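Le grand tri de la chambre d'amis

Merci à toutes celles et ceux qui nous ont écrit après la lettre de juin ! Yae Yokoyama nous propose une méthode toute simple, qu'elle tient de sa grand-mère : étaler une vieille couette au pied du lit et y poser tout ce qui traîne, boîtes, sachets, éponges, filets en mousse qui protégeaient les fruits.

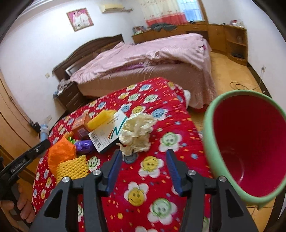
Ensuite on s'assoit, on se sert un thé et on prend chaque chose en main, sans se presser (comptez quand même un bon après-midi, surtout si vous bavardez autant que nous). Les filets en mousse, gardez-les donc, ils calent à merveille les boules de Noël. Et les sacs froissés finissent très bien en doublure de corbeille !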